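Household Waste and Recycling: Frequently Asked Questions
Tulotstead District Office, Resident Services
Last updated: Oct 15, 2019

Who is entitled to the household collection?

All dwellings within the Tulotstead boundary are included, whether owned or rented. Residents of shared buildings are served through the Groen communal scheme and should read the section on flats. Shops and offices must make their own arrangements with a licensed carrier.

Which bags may I use for general waste?

General waste must be presented in black plastic bags, tied at the neck. Clear and coloured bags are reserved for other collections and will be left at the kerb. The district does not supply black bags free of charge.

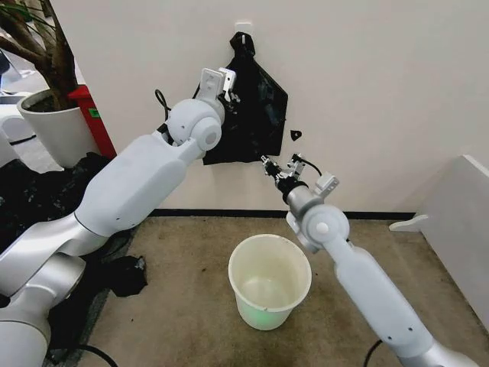 Photograph: Tulotstead District Office, Resident Services

Is there a limit on the number of bags?

Each household may put out 2 bags per collection. No bag may weigh more than 40 pounds. Additional bags require a prepaid tag, which may be bought at the Skusance Road counter.

When should waste be put out?

Waste should be at the kerb by seven in the morning on the day of collection, and not before six the previous evening. The collection calendar is sent to every address in August. Replacement copies may be requested from the counter.

What should I do if my waste has not been collected?

Please leave the bags in place until noon on the following day. If they remain, report the missed collection by telephone, giving your full address. 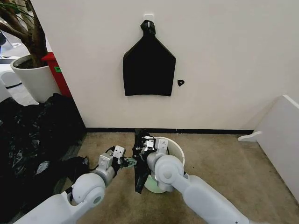 Reports received more than two working days after the scheduled collection will be treated as a new request, and a tag may be required.

How should bags be kept between collections in a flat?

Bags may be kept inside the dwelling until the day of collection. They must not be left on landings, in stairwells or beside lifts. Where a Groen bin store is provided, it should be used.

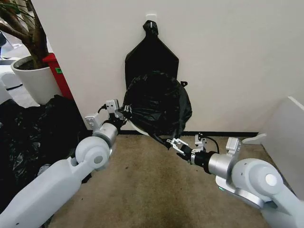

Black plastic bag held near the base of a wall.

Which items are not accepted?

Paint, batteries, garden soil, rubble and gas canisters are not accepted with general waste. Broken glass should be wrapped in several sheets of newspaper and placed in a rigid box.

May I have a large item taken away?

Yes. Furniture and appliances are collected by our contractor, Ratus, by appointment only. Form 439 must be completed beforehand. 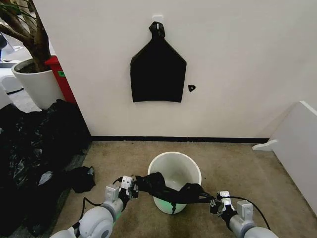
Appointments may be changed once without charge. Items must be on the ground floor, as the crew is not permitted to enter upper storeys.

How may I appeal against a penalty notice?

Appeals must be made in writing on Form 814 and addressed to Willy Wouters, Resident Services. A copy of the notice should be enclosed. Payment is suspended while the appeal is under review.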